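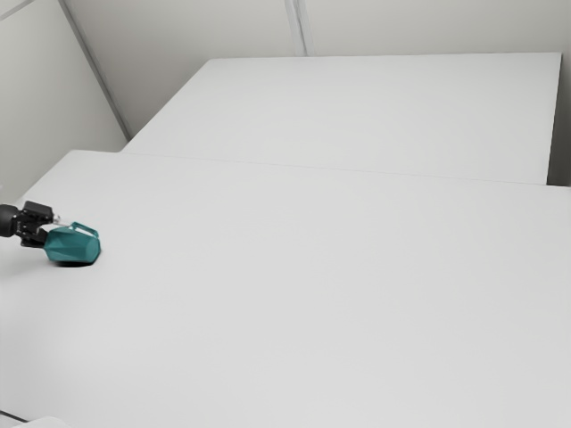
Clearing a table is the chore Hajnalka Szekeres would hand over first, and she doubts she will live to see it done properly. Her dishwasher, she points out, still has to be loaded by hand.

The software firm Wendis has spent eight months on that gap. Its tests are run in simulation, where a mug can be dropped 1000 times at no cost in crockery. The task is narrow: take hold of one mug, lift it clear of the table and set it down on a second surface. A run counts only if the mug ends upright.
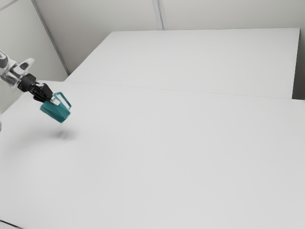 Nnamdi Adeleke
Technology correspondent

Grip is the first difficulty. Pinching the wall near the rim leaves the body free to swing, and a mug hanging at a tilt has to be levelled before release. Holding the handle brings its own trouble, as a small error in angle turns the whole mug.

Tipene Doolan, who leads the tests, sets the bar at 5 failures per 1000 runs before any trial with real cups. The present version misses it. Most faults come at release, when the base meets the surface on one edge.

Simulated contact is also kinder than the real kind. Dregs, grease and chipped rims are absent from the current model, and Doolan expects the failure rate to climb once they are added. Work on liquids is due to start in February.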